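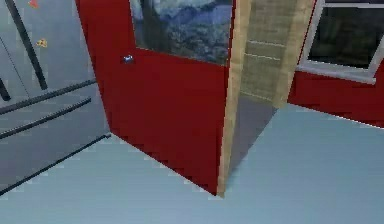
A gray refrigerator with two small magnets on its door.

Culari Opens Its Leftovers Recipe Collection to Everyone, Free of Charge

LANZ, 2020-08-13 - Culari, the home cooking club that began as a weekly supper swap between neighbors, is opening its full collection of leftovers recipes to the public today. All 492 recipes can now be read, printed and shared without a membership, and we could not be happier to see them go out into the world!

The collection is called The Second Supper, and it has been four years in the making. Every recipe starts with something already cooked or already opened: half a pot of rice, the end of a roast chicken, three spoonfuls of tomato paste, a bag of salad greens that has seen better days. Members sent in their own dishes, other members cooked them at home, and only the ones that people wanted to make again were kept.

"We had more than 1,000 recipes come in, and some of them were wonderfully strange," said Brigitta Kälin, who edits the collection. "There was a mashed potato waffle that I was sure would be a disaster. I have made it every other weekend since spring. My family now asks me to cook too many potatoes on purpose, so I suppose we have gone a bit wrong somewhere."

Readers can search the collection by what they have on hand. Type in "cooked pasta" and you will find a crisp skillet cake with onions, a baked dish with eggs and cheese, and a cold noodle salad with peanut dressing that travels well in a lunch bag. Type in "stale bread" and you had better sit down, as there are a great many (bread puddings alone take up a page and a half, sweet and savory both). Each recipe gives the amount of the leftover needed, what can be swapped, and how well the finished dish keeps.

The search tool was built by Illia Savchuk, a longtime member who joined the club for the dumplings and stayed to fix the website. He has added a feature that lets cooks enter two or three ingredients at once, and it is already a favorite with the people who tested it over the summer.

The collection also has a short section on storage, written by Verena Nägeli, a retired home economics teacher. It covers how to cool soup quickly, which foods freeze well and which come out sad and watery, and how to set up one shelf of the refrigerator as an "eat first" shelf. Her advice on labels is simple: write the name of the food and the day it was cooked on a strip of tape, and put the tape on the side of the container, where it can be read without lifting anything.

"I taught this for years with a chalkboard and a very patient class," Nägeli said. "People have been home so much these past months, cooking three meals a day, and they are asking good questions again. One woman wrote to me about parsley stems. I wrote back two pages."

To celebrate the opening, Culari is holding a Leftovers Week with seven evenings of online cooking, one recipe each night. Duygu Ateş will lead the first evening with her lentil patties, made from thick lentil soup, bulgur and plenty of lemon. Later sessions include fried rice, a vegetable pot pie with a biscuit top, and a night given over entirely to sauces - the jar of pesto with one inch left in it will finally have its day. Sessions run for an hour and are free to join. Shopping lists are short, and cooks are welcome to change whatever they like.

Cooks who would like a paper copy can order one from Drostell, the small press that printed the club's earlier booklets. The printed edition has a spiral binding so it lies flat on the counter, along with blank pages at the back for notes. It is due in December. Orders placed before then will be mailed as soon as the books arrive from the printer, and the online version will stay free after the book is out.

New recipes are still welcome. The club is especially hoping for more breakfasts, more dishes for one person, and anything at all that uses up celery. Send the recipe in your own words, with the amounts you use at home. Nadja Thaler reads every submission and answers each one, though she asks for a little patience during Leftovers Week.

About Culari
Culari is a home cooking club based in Lanz. Members meet to swap suppers, trade recipes and teach one another what they know. No experience is needed to join.

Press contact
Nadja Thaler, Culari
Interviews with the cooks and sample recipes for reprint are available on request.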